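Wurnness Facilities Service Desk
Ticket 321
Subject: Intermittent loss of hot water, third floor kitchen and adjoining washroom
Priority: Normal
Status: Closed
Requester: Bezawit Ambaye, Office Services
Assigned to: Halvard Engebretsen, Building Systems

Initial report

Staff on the third floor report that hot water at the kitchen sink runs warm for a short time and then turns cold. The same fault is present in the washroom on the other side of the wall. The second and fourth floors are not affected. The fault is most noticeable before noon and clears without intervention by late afternoon. A similar complaint was logged in May and closed after the heater was reset, with no cause recorded.

The requester asks that the earlier ticket be linked to this one and that a cause be established before closure.

Entry 1 – Engebretsen

Earlier ticket located and linked. The third floor is served by its own Fekero storage heater in the service closet. The heater was on, with no fault code on the display. The thermostat was set as specified on the label inside the closet door. The upper and lower elements were tested with the supply isolated. Both gave normal readings. No leak was found at the tank, the relief valve or the drain line.

The heater was returned to service. The requester was asked to record the times at which the water runs cold.

Entry 2 – Ambaye

Times recorded over four working days are attached to the paper copy of this ticket. In each case the water ran cold after the dishwasher had been started. On one day the dishwasher was not used before lunch and no complaint was received. Please note that the dishwasher has been in place for several years and was not connected with any loss of hot water before May.

Entry 3 – Engebretsen

The dishwasher draws from the same branch as the sink. Its water use per cycle is well within the capacity of the tank, and it should not exhaust the supply. A cross-connection is therefore suspected, with cold water entering the hot branch when the pressure changes.

Test carried out: the cold inlet to the heater was closed and the hot tap at the kitchen sink was opened. With the inlet closed, the flow should stop once the pressure has dropped. It did not stop. Water continued to run, cold, for the full length of the test. The test was repeated at the washroom sink with the same result. This confirms that cold water is reaching the hot side at some point on the branch.

Entry 4 – Engebretsen

Each fixture on the branch was isolated in turn. With the mixing valve under the kitchen sink shut off, the flow at the washroom tap stopped. The valve is a Cloutier thermostatic type, fitted during the May plumbing work. On removal, the check valve on the cold side was found stuck open, with scale on the seat. The check valve on the hot side was in good order.

A replacement cartridge and a pair of check valves have been ordered from Vimby. Until they are fitted, the kitchen hot tap will remain shut off. The dishwasher may be used, as it is fed upstream of the valve.
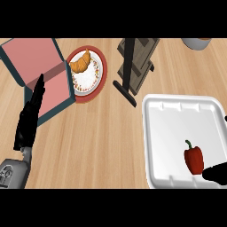

Entry 5 – Ambaye

Floor staff have been informed and a notice has been placed at the sink. Hot water in the washroom has been normal since the valve was isolated, including while the dishwasher was running. Please confirm whether the valves fitted on the other floors at the same time need to be inspected.

Entry 6 – Engebretsen

Parts received and fitted. The closed-inlet test was repeated at both sinks and the flow stopped as expected. The kitchen tap was then run for almost 30 minutes with the dishwasher in operation, without a drop to cold. Outlet temperature was checked and set to the building standard.

The second and fourth floors have an older type of valve and were not part of the May work. No inspection is needed there. An annual check of the third floor valve has been added to the maintenance schedule.

Resolution

Cause: failed check valve in mixing valve, third floor kitchen. Parts replaced. Requester confirmed normal service.

Closed 24 Dec 2018. The linked ticket has been amended to show the cause given in this record.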